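Regional Fit-Out Standards Under Review
May 2, 2024

The Bellamy district has long relied on shared premises to keep small enterprises close to home. Under the tenancy program administered by the Oltberg Regional Centre, 72 workshops and studios are now leased at rates fixed for two years, and a further 100 applicants remain on the register.

Demand has altered the character of the buildings themselves. The former woolstore at Plosudberg, divided into 405 square metres of lettable space, was fitted out for joiners and upholsterers. Its present tenants include a bookbinder, a maker of hearing aids and two dental laboratories, whose requirements for light, drainage and power differ considerably from those of the original trades.
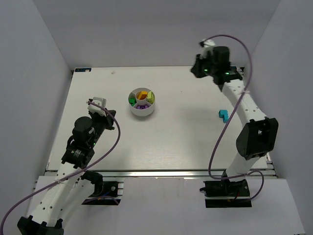
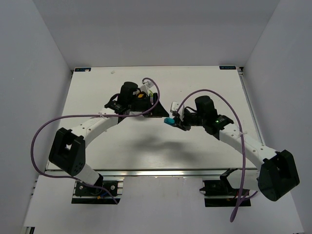 White work surfaces enclosed by plain, pale walls.

The revised fit-out standard, prepared with the property consultancy Ladasico, recommends that internal partitions be demountable and that finishes be neutral in colour. It also proposes that tenants be permitted to carry out minor alterations without written consent, provided that fire separation is maintained.

Submissions received to date have favoured the change, although several long-standing leaseholders have asked that the loading dock and the kiln room be exempted. Rents will not be affected during the current term. The final standard is to be published in September, and existing leases will be amended as they fall due for renewal.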